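2 min read

Listeners wanted: the Cleta reissue

Every few years a label swears it has found the lost tapes of a great band. Usually they were lost for a reason. Flumix is putting out the shelved Cleta album in September, and before we write another sleeve full of the word "legendary" we want 14 people to hear it cold.

You'll get three sessions in Provthorpe, two different mixes and a form to fill in. We suspect the remix adds very little - tell us if we're wrong. Superfans may apply, but we will take what you say with some salt. No pay, just train fare and a copy of the LP, one of 2000.
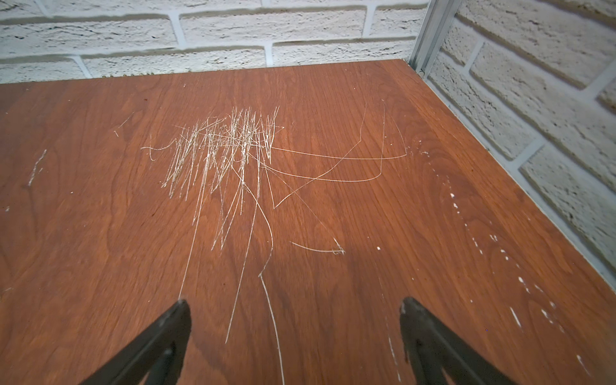 Page last changed: March 1, 2021

Write to Hacer Tuncer at Flumix and name one reissue you regret buying. Please don't send demos.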